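Talholm Community Kitchen
Progress report to the Sandberg Fund, September
Prepared by Rochelle Kereama

Dear Elsa,

Thank you for being so patient with us over the summer. I promised you a proper account once the breakfast sessions had settled down, and I'm glad to say they have, more or less, so I'll try to put everything in one place.

The first thing to report is that we have moved away from the big hob for the morning session. Benito Iglesias had been saying since spring that it was far too much heat and fuss for a few steamed buns, and he was right! We now do them in small electric steamers on an ordinary table, which means people can sit down to learn and the hob stays free for the soup.

We have made 1231 buns since the grant began, against the 1000 we put in the application. (Vilmos keeps the tally in a notebook by the door, and I have checked his adding up.) A fair number of the early ones were flat, I'm afraid, but they were all eaten.

Spending is close to plan. The steamers came in under budget and the flour went over, and the two very nearly cancel out. I have put the receipts in with the paper copy. 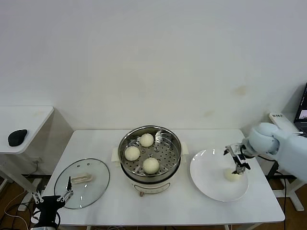 We have also settled on plain white buns for beginners, with fillings left until people are comfortable with the dough. It does help to have a large plate beside the steamer before the lid comes off, as there is always a scramble otherwise, and the lid needs somewhere flat to go too. Trygve Hägglund has written this up on a card for each table.

Still to do: the evening group has 2 places left out of 10, and I would like those filled before the clocks change. We are also waiting to hear from Truron about a better price on flour, and I will write again as soon as they answer.

Do come and have breakfast with us if you are passing.

With warm wishes,
Rochelle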